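The Short Novel Has a Spine Problem

Every bookseller I know has a favorite book that can't be seen from three feet away. It's on the shelf. It has been on the shelf for months, spine out, between two thick neighbors, and its own spine is so narrow that the title runs up it in type suited to an aspirin bottle. Customers come in, ask for something they can finish, and leave with 493 pages of dynastic grief.

I bring this up because I spent most of the fall reading thin books, partly for this magazine and partly because my attention span had gone wherever everyone else's went in April. I had plans for the big Russians. I had a chair picked out. By the second week I was reading the backs of cereal boxes and feeling they could lose a paragraph.

What saved me was Drotwood, a small press that publishes nothing you couldn't read between lunch and dinner. Its founder, Khôi Ngô, used to edit thrillers at a larger house, where he says he was once asked to help an author put on weight. "The manuscript was lean and mean," he told me over the phone. "Sales wanted it thicker so it would look like a value. So we gave the detective a divorce." The divorce ran 10 chapters. It won a prize, which still annoys him.

Drotwood's list is short, like everything else about it. The best known title is Ignacio, a novel about a man who returns to his late father's hardware store to sell it and then spends the whole book failing to put a sign in the window. I read it in one sitting and then sat there a while longer, somewhat offended that it was over. The chapters are brief enough that you keep promising yourself one more, the way people do with potato chips, and the last of them is a list of what's left in the stockroom. I don't usually cry at hinges.
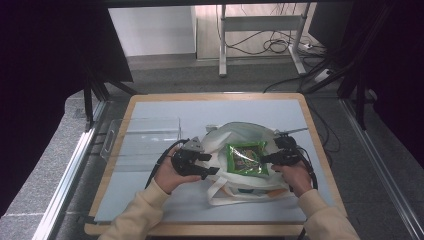 The price is where readers balk. A Drotwood paperback costs about what any paperback costs, and there are people who will pick one up, weigh it in the palm like a cantaloupe, and put it back. Ngô has heard every version of the complaint. A man at a book fair once worked out the cost per page in front of him and then asked for a discount on the blank ones at the end. I'd like to be superior about this, but I have bought a novel because it was big and I was going on a plane, and I have also carried that novel home unopened with a boarding pass stuck in it at the acknowledgments, where it fell.

The other complaint is that short novels are really long stories with good agents. I used to think there was something in that. Then I read Jerkel, the press's newest, which covers 8 decades in the life of a canal town and leaves out all the parts you were expecting. The flood gets a sentence. The war is over by the time somebody finishes hanging out the wash. Meanwhile an argument over a borrowed ladder goes on for most of the middle, and by the end of it I understood the town better than I understand the one I live in. A story couldn't have held that ladder. A bigger book would have told me what it meant.

Not all of them work. Sultitance, translated from a language the jacket declines to name (a joke, I'm told, and a pretty good one until you try to look up the translator), has a narrator who forgets the plot on purpose and doesn't always remember to be funny about it. It's the shortest book on the list and it took me the longest. I quit it twice. I'd still rather be bored for an evening than for a season, and I'll defend that as a critical position if anyone wants to argue.

I asked Ngô if he ever read long books himself. There was a pause, then the sound of a man moving to a room with a door. He is most of the way through a fantasy series, he said, and each volume could stop a truck. He reads it at night. His authors don't know.

As for the spines, Drotwood has tried bright colors, and it has tried printing the titles sideways, upside down and, on one regrettable run, only on the back. The solution at my local shop is lower tech. They gave the thin books a table by the register, faceup, where the gum would be. The last time I was in, a woman ahead of me was buying one of the season's great slabs and added Ignacio at the last second. "For the train," she told the clerk, and put the big one at the bottom of her bag.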